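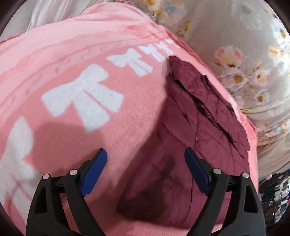 ## Condensation in an insulated cabin, propane heater, shoulder season

**nutard_owner** wrote:

We rent out two small cabins at Masside, 2,000 ft elevation. Spray foam walls, metal roof, one sliding window, one fixed. Guests in December report water running down the fixed window by 6 a.m. and damp bedding on the wall side. Heat is a vented propane unit on a wall thermostat. There is a bathroom fan but no kitchen hood. I'm looking at either a small dehumidifier or a heat recovery ventilator. Which one would you put in first?

---

**ridgeline_tom** wrote:

Dehumidifier. Cheap, no holes in the wall, and you can move it between cabins. A compressor model loses capacity below 60 F, so check the low-temperature rating before you buy.

---

**Martim Coelho** wrote:

I disagree with Tom. Two adults sleeping in a closed foam box is a ventilation problem first. You need outside air in there for CO2 reasons anyway, and in December that air is dry. A single-room HRV draws very little power and handles both. A dehumidifier leaves the air stale and adds a bucket that housekeeping has to empty.

What is the bed pushed up against? If the mattress sits on a solid platform touching the outside wall, you'll get damp there whatever you install. Leave a 2 inch gap and put slats under the mattress.

---

**nutard_owner** wrote:

Solid platform, tight to the north wall. I can move it out. Slats would mean rebuilding the platform, but the lumber is cheap.

Humidity logger in cabin 1 read 78% at 5 a.m. with guests in, 51% at noon with the window open.

---

**ridgeline_tom** wrote:

Those numbers do point at the guests and not at a leak. I still wouldn't cut the wall for an HRV in a rental. People turn them off. They hear the fan, find the switch, and you're back where you started. In the Kindora cabins we had guests stuffing towels into the intake.

---

**Martim Coelho** wrote:

Hardwire it with no switch inside the cabin. Low speed all the time, boost tied to the bathroom light. If they can hear it on low, it's the wrong unit or it's mounted over the pillow.

---

**hk_lead** wrote:

I do turnovers, so a different angle. Whatever you pick, strip the bed the minute they check out and stand the mattress on edge for an hour. Fleece throws dry fast. Comforters do not, and a damp one folded into a bench will smell by the next booking. Same for wet coats – put hooks near the heater or they end up on the bed.

---

**nutard_owner** wrote:

Quote came in from Mathias: 300 per cabin for a basic dehumidifier with a drain hose, 4,000 for HRVs in both, wired and flashed. That's a big spread.

---

**ridgeline_tom** wrote:

At that price I'd run the bathroom fan continuously on low and crack the slider. Costs you some propane. Log it for a month.

---

**Martim Coelho** wrote:

4,000 is high for two through-wall units. Ask for the labor separately. Tom's fan test is fine as a test, though check that the fan is rated for continuous duty, and confirm the heater is sealed combustion before you put the cabin under negative pressure.

---

**nutard_owner** wrote:

Heater is sealed combustion, direct vent. Fan label says continuous. Moving the bed and starting the fan test in cabin 1, leaving cabin 2 as is. Will post the logger readings.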